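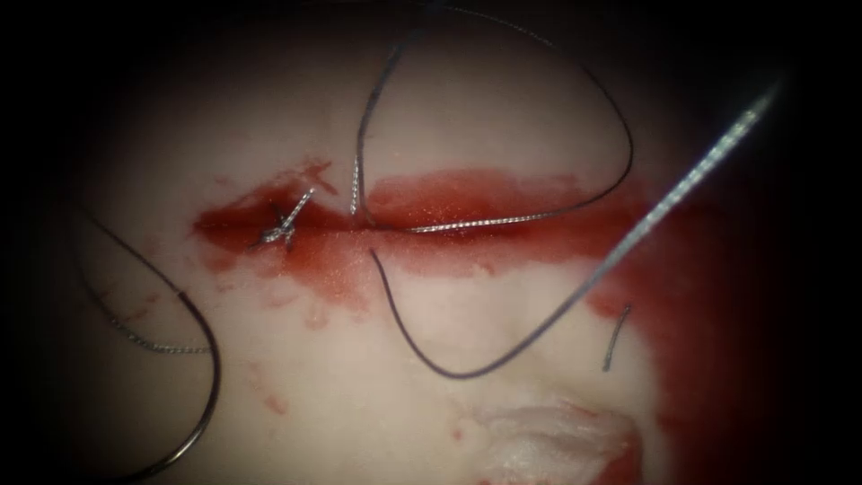
A knot that looks finished can still slip, the course director remarked early in the conversation, and students on the suturing project are asked to assume that theirs will until it has been tested.

Programs > Undergraduate Projects > Surgical Robotics > Interviews

Students of the Surgical Robotics Project at Irnotard Institute of Technology met with the Office of Undergraduate Programs on 15 Aug 2026 to discuss their summer term. The course director and the student lead were interviewed together in the Huamán Laboratory, on the Clurnley campus.

The project is open to undergraduates in mechanical engineering, computer science and the health sciences. Eleven students are enrolled this term. Their assignment is to program a pair of small robotic instruments to place a stitch, pull the thread through, and tie it off, with a person supervising and able to stop the motion at any time.

Asked why the program had settled on suturing, the director said the task makes demands on every discipline in the room. "A stitch is a small thing, and students can hold the whole problem in their heads," the director said. "Then they begin, and they find that thread does not behave like the parts they have been handling since freshman year. It bends, it twists, and it keeps some memory of how it was packed."

The student lead agreed. The group's early software treated the thread as a chain of short, stiff links. "That was fine on the screen," the lead said. "At the bench, the loop would close before the second instrument got there. We spent most of March on that one problem."

Students begin with hand suturing, taught by an instructor from the nursing department, and must tie a square knot with ordinary tools before they may run the robot. The lead described this requirement as unpopular at first. "Some of us had signed up to write code. But when you have tied it yourself, you know which part of the motion matters. You notice how much your other hand is doing."

The second hand proved to be the longest chapter of the year's work. In the team's present method, one instrument holds the thread steady while the other makes the wrap, and the two then trade duties. 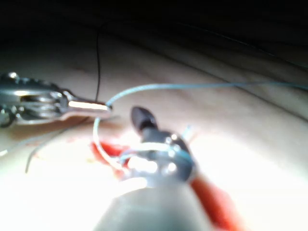 The trade is where most attempts fail, according to the director. If the first instrument lets go early, the wrap opens. If it holds too long, the thread tightens at an angle and drags on the pad. The students wrote a piece of software, which they named Gadero, to decide when the release should happen. It compares the position of each jaw with the pull it estimates on the thread, and it will refuse to proceed when the two disagree.

"Gadero is cautious, and I am glad of it," the director said. "An earlier version was quicker. It also pulled a good many stitches straight out."

The team has logged 207 attempts at the full sequence. Each one receives an entry, including those stopped by the operator in the first few seconds. The lead was reluctant to offer a success rate. "We changed the thread, the pads and the code over the year, so one number would mix things that don't belong together," the lead said. "We would like to freeze the setup in the fall and then report something we can stand behind."

Keeping records was described by both as the least attractive part of the project. Students work in 4 sections, and each section is responsible for its own notebook. Entries are read aloud at the weekly meeting, where another section may ask for a run to be repeated.

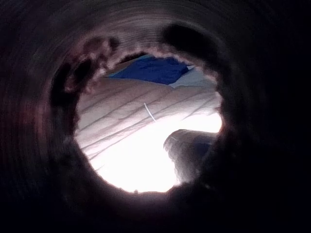 Camera placement remains a matter of some disagreement within the group. One section favors a fixed view of the whole work area, with the students judging depth from calibration. Another prefers to rely on views taken close to the instruments -- these show more of the thread but lose it when a jaw comes between. The director has declined to settle the question. "They have the means to test it," the director said. "I would be doing their homework."

Both were careful to state the limits of the work. The system is a teaching platform, and the Institute has no plans for its use on patients. The director added that students sometimes arrive expecting to replace the surgeon, and that time at the bench tends to change the kind of questions they ask. "They start asking what the operator can see, and how fast the operator can stop it. Those are better questions."

The lead will graduate in the winter and hopes to remain with the project long enough to train the next group. Asked what a new member ought to bring, the lead answered, "Patience with thread. We can teach the programming."

Applications for the fall term are accepted through the department office. Enrollment carries 5 credits and requires completion of the laboratory safety course.

Comments

Reader, Clurnley
My daughter took the hand suturing portion last year and practiced on chicken thighs at our kitchen table for a month. I did not know the robot had to wait its turn as well.

Former student
Is the release timing still tuned by hand for each type of thread? We had a table of values taped inside the cabinet door and it was out of date by the time anyone looked at it.

Reader
Please post the date of the safety course. The link on the department page goes to last year's schedule.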